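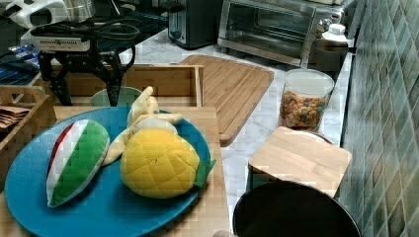 Plush watermelon, pineapple and banana on a blue plate.

3 min read

How to wash stuffed toys without wrecking them

Most advice on washing plush toys comes from people selling a special bag, a special spray or both. I have tried plenty of it. You need a sink, mild detergent and some patience.

Start with the tag. If it says surface wash only, believe it, even if a forum swears otherwise. The tag usually means cardboard, a sound box or glued felt somewhere inside.

1. Check the seams. Sew up any gap before the toy goes near water.

2. Test the color. Rub a hidden spot with a damp white cloth. If dye comes off, stop at spot cleaning.

3. Fill the sink with cool water and a teaspoon of detergent. The Jernance bottle I bought suggests a full cap, and I spent 35 minutes rinsing it out. Ignore the cap.

4. Press the toy under and squeeze gently. Don't wring it.

5. Rinse until the water runs clear, then roll it in a towel and lean on it.

6. Air dry near a fan, turning it morning and night. Thick ones can take days. If the middle feels cool, it's still damp.

What about the freezer trick? It may help with dust mites, but it won't take out juice, dirt or smell. Baking soda in a bag is fine for a mild odor — I wouldn't expect more.

As for "antibacterial" toy sprays, I used up a 300 ml can of Skumier and could smell perfume for a week. The stain stayed where it was.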